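Stovora Cup

The Stovora Cup is a knockout soccer competition for amateur clubs in the Pridport district. It is played each season between November and spring, with the final held at Lera Park in Pridport. The competition is named after Stovora, the village whose club put up the first trophy.

Format

Entry is open to any club in the district that fields a men's team in a recognized league. Ties are settled in a single match. The team drawn first plays at home, unless its field is unfit, in which case the tie is switched to the opponent's ground. Clubs may agree to a neutral field, though this is rare outside the semifinals.

Extra time was played in all rounds until the rules were changed to save daylight in the winter months. Level ties now go straight to penalty kicks, except in the final, where two periods of 15 minutes are played first. Each team may name five substitutes and use all of them. A player who has appeared for one club in the cup may not play for another in the same season.

History

The cup began as a series of friendly matches between Stovora and Bachmann, a works team from the foundry on the east side of Pridport. Other clubs asked to join, and the first proper draw had 27 entrants, which meant that five teams received a bye to the second round. The draw has been seeded only once. Smaller clubs objected and the practice was dropped the next season.

Bachmann won four of the first six finals, mostly under player-coach Pirmin Grabner, a center half who also took the team's penalties. The club lost its field when the foundry closed and later merged with Lera Rovers. The merged team kept the Bachmann colors – green shirts with a white sash – for cup matches only.

Finals

Lera Park has one covered stand with 300 seats and a grass bank along the far touchline. Attendance at the final was limited to 500 for several seasons after part of the bank slipped, and tickets were shared equally between the two clubs. The most recent final took place there on Sun 16 April.

Coverage and records

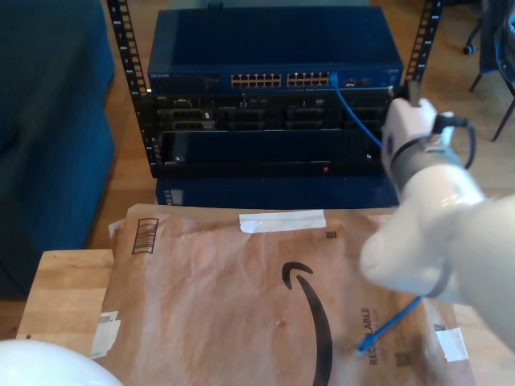
Results were kept for many years in handwritten ledgers, and the lineups for several early seasons are missing. The surviving pages have been scanned, and match video has been added to the collection in recent seasons. An archive of this kind can be run on fairly ordinary equipment, such as a rack server with rows of drive bays and a Netgear switch mounted in the open rack over it. Goalscorers are listed for all finals, but for earlier rounds only where both clubs sent in a match report.

Trophy

The original trophy is a two-handled silver cup on a round base. It stays in Pridport and is brought out for the final. Winners receive a smaller replica, which they keep for one year. The names of the winning clubs are engraved on the base – Bachmann is spelled with one "n" in the entry for its second win, and the error has been left in place.

See also

Pridport District League
Lera Park
Lera Rovers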